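Londness Play & Learn Group
Minutes of the monthly meeting, 13 September 2023
Held in the back room at Prermont Hall

Chair: Divina Bañez
Minutes: Hajar Farouk

1. Minutes of the June meeting
Read and approved with one correction. The spending on shelving should be 611 dollars, as on the Dekker invoice.

2. Summer program
Divina opened with a big thank-you to everyone who kept the summer sessions going. We had 1174 sign-ins between the start of June and the end of the program, which is our best summer ever! The block corner was the favorite again, with the water table close behind until the hose split. Several families have asked if we can stay open later next year. Hajar will ask the hall what the evening rate would be and bring it to the next meeting.

3. Colored blocks and the square game
This took up most of the evening, and happily so. The game is as simple as they come – a black square on a white surface, a few bright cubes, and a caller who says which color goes in. Divina has been trying different versions and everybody at the table wanted a turn. The younger ones do best with just red and yellow to start. Older kids like it when the caller adds "inside" and "outside" or asks for a corner.

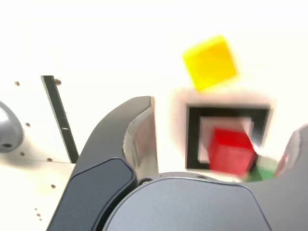
There was a good long talk about how strict to be over the line. Does a cube count as in if a corner is on the black? Hajar felt strongly that it should, at least for beginners, and the group came around to that. For the older kids we will play it both ways and let them settle the rule before the first turn – they love arguing it out, and it's great practice.

Agreed:
Touching the line counts as in for beginners.
Two colors to start, more when the child asks for them.
Divina to write the rules on one page, large type.
Cubes go back in the tub by color at the end of each session.

4. Gekgate open day
We have been offered a table again and said yes right away. The square game will come with us, along with the puzzle mats. Setup help is still needed for the morning. Please give your name to Hajar.

5. Money
Balance stands at 2523 dollars. New puzzle mats approved, three at most.

6. Any other business
The key to the tall closet is missing again. Please check your coat pockets.

Next meeting: same room, same time. Divina is bringing the lemon bars.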